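Ticket 4: Gripper stops short of mug handle
Site: Bamham
Reported by: Wojciech Tomaszewski
Status: Open

During the pouring routine, the arm halted at the grasp step with a force limit fault. The fault came back on 63 of 200 cycles in September, always at the mug and never at the bottles.

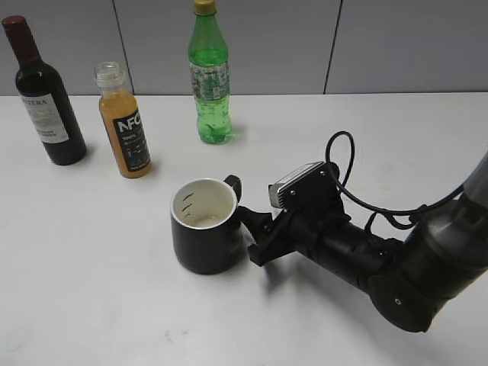
Gripper at the mug handle, Bamham cell.

Wrist sensor zeroed and finger travel checked; both within tolerance. Replacing the mug with a lighter-coloured one made no difference. Approach speed has been lowered pending a reply from Vasilakis. Operators are asked to keep clear of the table until the arm is powered down.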